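Notebook - landing page and email tests, December 2023

Picked up the Calimlim signup page again. The August run compared the long form (eight fields) with the short one (five) and was stopped early, so I am treating it as void. Restarted with a clean split and the same two variants. Traffic source is the Anix newsletter only. Paid clicks are excluded this time - they swamped everything in August.

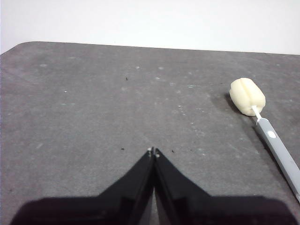

Photo: Aarti Tyagi

Visitors logged so far: 2,629. Split is even enough to pass the ratio check. Short form is ahead on submits, but the interval still crosses zero. No call yet.

Soltico subject lines: 66 opens on variant B out of a seed list of 100. Not usable as a result. Opens are inflated by mail clients that preload images, so I switched the primary metric to click on the first link. Aarti wants reply rate as well. Added as secondary, not to be used for stopping.

Tag problem on the Akine page. The thank-you event fires twice if the visitor reloads. Nearly all of the odd bump in conversions comes from this. Deduplicated on session ID and reran the query. Old numbers in the shared sheet are struck through, not deleted.
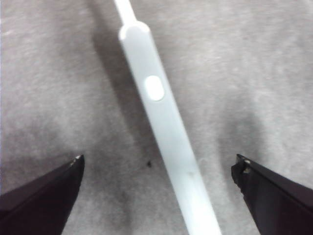 Inline remote, white, one oval button.

To do:
- Fix the double fire in the tag manager, then retest on mobile
- Write down the minimum sample before looking at Calimlim again
- Ask Anix whether the newsletter footer link can carry its own campaign code
- Move headline test to after the form test closes; do not overlap

3 comments | 5 shares

Recent entries
Button copy, second pass
Why the August run was voided
Soltico list cleanup
Sample size worksheet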